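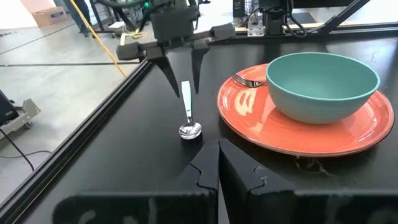
Derham Two-Arm Table Cell, by Zemov

We're ever so fond of this one, and we'd like you to get many happy years from it — so do read the house rules before you switch on. Keep the two arms at their slowest setting whenever someone is standing near the table. Lay out spoons, plates and bowls only while both arms are parked, and keep trailing cables away from the rail. Check the finger screws every 19 hours of running. Zawadi Rashidi will gladly post you the full safety booklet.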